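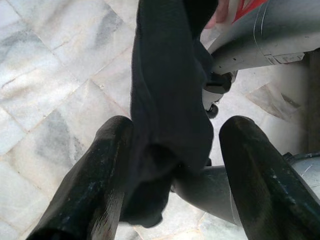 Page last changed: August, by T. Oyewole

Standby Power Use in Lemcombe Homes
Student project report, Temitope Oyewole

Most electrical devices keep drawing a little power after they are turned off with a remote or a soft switch. The purpose of this project was to find out how much of this standby power is used in ordinary homes in Lemcombe, and which devices account for most of it.

Method

Nine households agreed to take part. I measured each device with a plug-in Aven meter, placed between the wall outlet and the power cord. Every device was turned off the usual way and left for 20 minutes before I wrote down the reading. The wait matters for TV boxes, which can stay busy for a while after the button is pressed. In all I took 228 readings, including repeats. Appliances wired directly into the wall, such as ovens, were left out.

My first readings at Plondton Road had to be thrown away. The meter was set to show cost instead of watts, and I did not notice until I was typing up the notes that night. 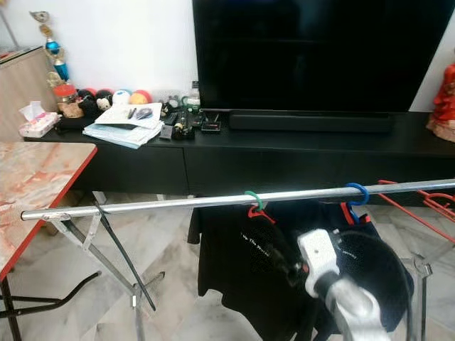
Results were sorted by room, and the living room came out highest in every home but one. Part of this is the number of devices that end up on the same power strip. The screen is what people think of first, but other things tend to be placed near it and plugged in at the same spot. A large TV with a long soundbar under it, as on this cabinet, needs two entries in the table even when both are off. In several homes the owner had listed only the TV on the form I handed out.

Added together, the standby use for all the homes came to 667 kilowatt-hours a year. This assumes that the devices are left on standby whenever they are not in use. Older stereo equipment and cable boxes were the worst – one cable box used nearly as much when off as when on. Phone chargers with nothing plugged into them were too low for the meter to register, so they appear as zero.

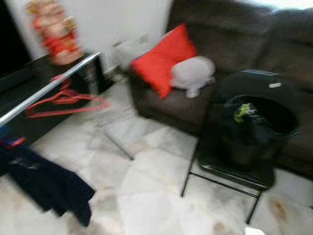
The zero entries are a weak point, as a charger does draw something. A better meter would change the small numbers but probably not the order of the list. I compared my order with the one in the Dauda report from last year's class, and the top of the list was the same. The Dauda group found printers to be higher than I did, but they measured in offices.

If I did this again, I would leave a meter in place for a full week in each home. Single readings miss devices that wake up at night to update.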